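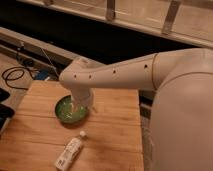
Detenido un exempleado por el robo de material en un almacén de Skoltmont

La Policía Municipal de Skoltmont ha detenido a un hombre como presunto autor del robo de 241 cajas de medicamentos en el almacén que la distribuidora Witico mantiene en el polígono de Habte. La detención se produjo el jueves, 1 de mayo de 2025, a primera hora de la mañana, en un domicilio del mismo municipio, y fue comunicada a mediodía por la jefatura.

Según la nota difundida por el cuerpo, el detenido trabajó para la empresa hasta el pasado mes de septiembre y conservaba una tarjeta de acceso que no había sido dada de baja. Los investigadores sostienen que la utilizó en dos ocasiones para entrar en las instalaciones fuera del horario laboral. En ninguna de ellas se registraron daños en puertas ni ventanas, circunstancia que orientó las pesquisas desde el primer momento hacia personas con conocimiento del recinto.

La denuncia fue presentada por la dirección de Witico tras detectar discrepancias en el inventario. Durante el registro del domicilio, autorizado por el juzgado de guardia, los agentes recuperaron la mayor parte de la mercancía, además de 400 euros en efectivo y documentación de transporte cuya procedencia se está verificando. 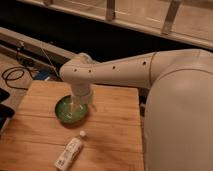
¿Existe riesgo para los pacientes que hayan adquirido medicamentos en las farmacias de la zona?
Las autoridades no tienen constancia de que el material sustraído haya llegado a los canales autorizados de venta. Los lotes afectados han sido identificados y comunicados a las farmacias del municipio, que deberán retener cualquier envase coincidente y dar aviso a la jefatura.

La portavoz policial, Aaliyah Leclerc, señaló que la investigación continúa abierta y que no se descartan nuevas detenciones. «Se está analizando el recorrido de la mercancía que aún no ha sido localizada y la posible participación de terceros en su distribución», declaró. Leclerc solicitó la colaboración de los vecinos que hubieran recibido ofertas de venta de medicamentos por cauces no habituales.

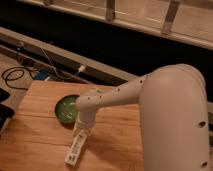
Brazo robótico de color blanco sobre un tablero de madera clara.

La empresa Skelar, encargada del control de accesos del polígono, ha entregado a los investigadores los registros correspondientes a las fechas señaladas en la denuncia. Witico, por su parte, ha informado de que ha anulado todas las tarjetas emitidas a antiguos empleados y de que el suministro a sus clientes se mantiene con normalidad.

El detenido, a quien se atribuye un delito continuado de robo, pasará a disposición judicial en las próximas horas. Las diligencias permanecen bajo secreto de sumario.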